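# Plivell tea towel, deep teal

Back in stock since March, and we're so pleased with this batch! The mill at Kulitz has gone up to a slightly heavier weave.
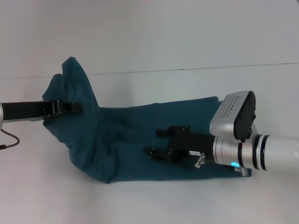

Leonor Barreto wrote in to ask whether the colour runs, as hers shares a wash with white napkins. Give it one wash by itself first, Leonor, then it can go in with everything else at 40.

It drinks up water beautifully and leaves no fluff on wine glasses (we tried it on all 16 of ours). It gets softer with every wash, too – skip the fabric conditioner, please!

- Hanging loop on one short side
- Tumble dry on low
- Also in mustard and chalk

We have 200 in teal. The mustard ones come back in May.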